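Residents' Association Hiltbridge House
Minutes of the November meeting, held in the ground floor room

Start: 7:00 p.m.
Minutes written by: Svenja Koller

1. Minutes of the last meeting
Accepted with one correction. The invoice from the firm Custine was for 300, and I had written it under the wrong month.

2. Stairwell lighting
The light between floors 3 and 4 goes off too early. Custine offers a new timer for 131, work included. Agreed, with 13 votes for and none against.

3. Laundry room times
Several families asked for later hours. Until now the room closes at 8 p.m. Mr. Lumbantobing lives directly over it and he is afraid of the noise, specially when the machines are spinning. After a long discussion we agreed on 9 p.m. as a test until the spring. The last wash must be started before 7:45 p.m.

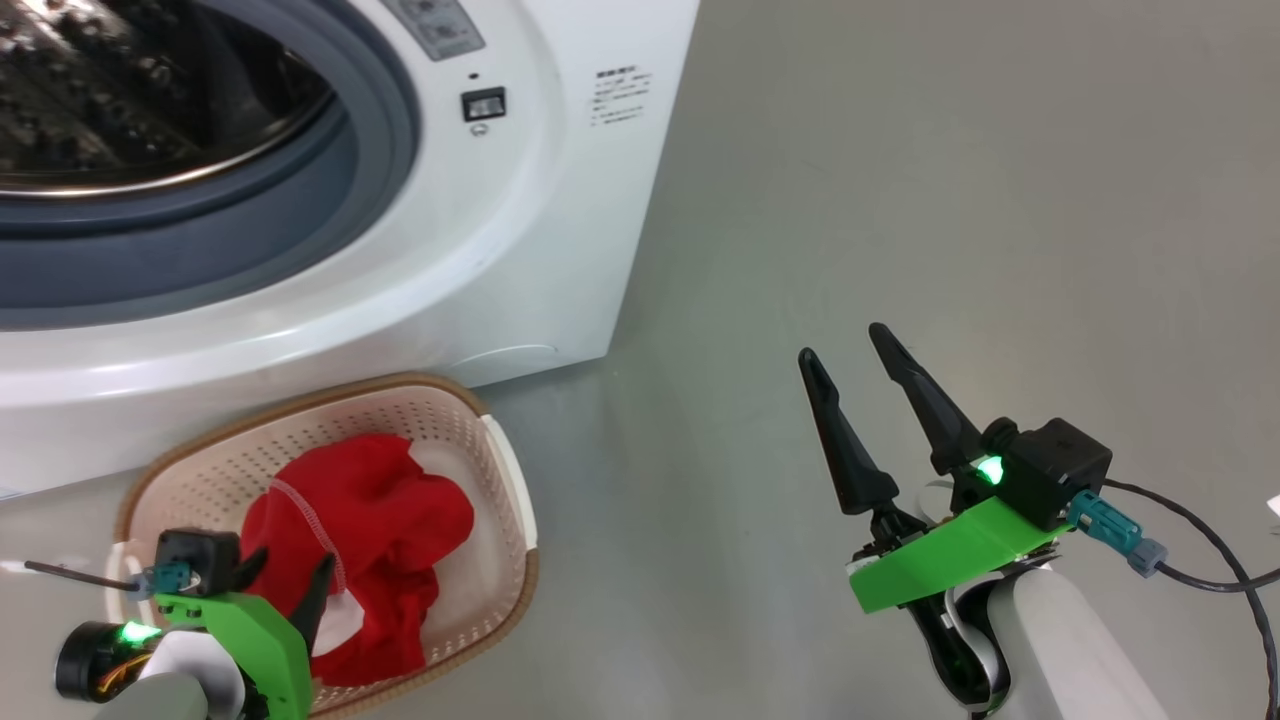 The paper list on the door stays — the proposal for an online calendar did not find enough support. Who does not come within 15 minutes of the booked time loses the place.

4. Bicycles
Bicycles without a name tag will be moved to the back cellar. Mrs. Prirkov prepares the notice and hangs it in the entrance.

5. Other matters
The key for the attic is still missing. Please look at home.

End: 8:40 p.m.
Next meeting: the date will be put in the mailboxes.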